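# Praneck Handover Workbook

A printed workbook for people who are leaving a job, changing teams or going on long leave, and who need to pass their work to someone else in good order. Published by Dendudow. Second edition, March 2022.

**Format:** A4, wire-bound, 98 pages
**Supplied with:** two loose planning sheets, folded
**Paper:** uncoated, suitable for pencil and ballpoint
**Language:** English
**Price:** £20 per copy, postage extra

## What it is for

Most handovers are written in the last two or three days of a notice period, usually as one long email. The Praneck workbook spreads the same job over the whole notice period. You fill in a few pages at a time, and by the end you have a record that the next person can read without you sitting beside them.

It is written for office and administrative jobs, project work, teaching support, and small-team management. It has been used for retail and warehouse supervisor posts, though the sections on rotas and keys are short and you may want extra sheets. It is not designed for clinical handover between shifts.

## What is inside

**Part 1: The job as it is done.** A list of what you do daily, weekly, monthly and once a year. The yearly page is the one people leave blank most often. Go through an old diary or calendar before you fill it in.

**Part 2: Open work.** One page per task or project, with room for where it stands, who is waiting for what, and the next date that matters. There are enough pages for 20 open items. Further pages can be photocopied.

**Part 3: People.** Contacts inside and outside the organisation, what each one normally gets in touch about, and how they prefer to be reached. Keep this part factual. Your replacement will read it, and so may the people in it.

**Part 4: Files, systems and access.** Where things are kept and what they are called. Do not write passwords in the workbook. There is a column to note who can grant access to each system.

**Part 5: The checklist.** It has 70 prompts, from returning equipment to changing an out-of-office message. Strike out the ones that do not apply to your post.

**Part 6: Handover meetings.** Outline agendas for a first meeting, a working session and a final one, with space for questions that come up afterwards.

## Changes in the second edition

- Part 4 has been rewritten to cover shared drives and online accounts properly.
- The page for open work now has a line for budget codes.
- A short section on handing over to someone who has not been appointed yet.
- The cover is thicker. The first edition's cover tended to curl.
- The glossary has been removed.

Copies of the first edition can still be used. The order of the parts is the same, so a manager with a mixture of editions in the team will find things in the same place.

## Using it with a short notice period

If you have one week, do Part 2 first, then Part 4, then the checklist. Leave Part 1 until last and write it in note form. A one-week plan is printed on one of the loose sheets, and a four-week plan is on the other.

If your replacement starts before you leave, give them Part 1 to read on their first day and fill in Part 2 together.

## For managers and HR teams

The workbook can be bought in packs of five and given out when a resignation is accepted. Packs come with a one-page note for the line manager, which sets out when to look at each part and what to ask for on the last day.

We do not supply an editable file. Organisations that want the checklist in their own format can ask about a licence, which covers Part 5 only.

## Also in the range

**Sarıgül Induction Planner.** The companion title, for the new starter and the person looking after them. Covers the first three months. Same size and binding.

**Orkent Desk Pad.** A tear-off weekly pad with a column for work passed to other people. Out of stock until April.
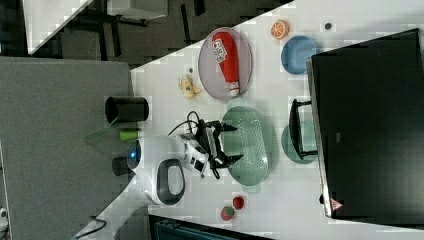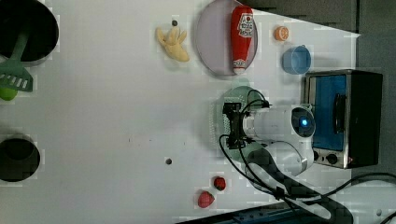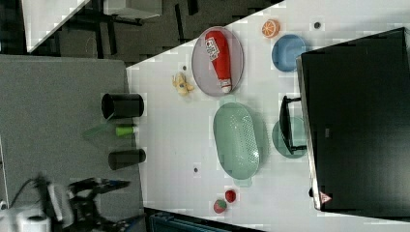
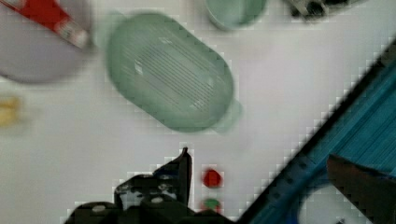 ## Ordering and delivery

Single copies are sent by second-class post in a card envelope. Packs of five go by courier and need a signature. We can invoice schools, councils and companies that send a purchase order. Please put the purchase order number in the reference box on the order form, and give a delivery address where someone is present during working hours.

## Returns

Unused copies can be returned within four weeks for a refund of the purchase price. We refund postage only when the item is faulty or we have sent the wrong one. Copies that have been written in cannot be taken back unless there is a printing or binding fault.

## Common queries

**Can two people share a copy?** Yes, if they share a post. Use a different colour of ink for each person.

**Does the company keep the workbook?** Normally, yes, as it describes the company's work. Check with your manager before taking a copy home.

**Is there a left-handed version?** No. The binding opens flat and the pages can be folded right back.

**Is it available outside the UK?** We post to Ireland and most of Europe. Write to us for a postage quote before ordering, and say how many copies you need.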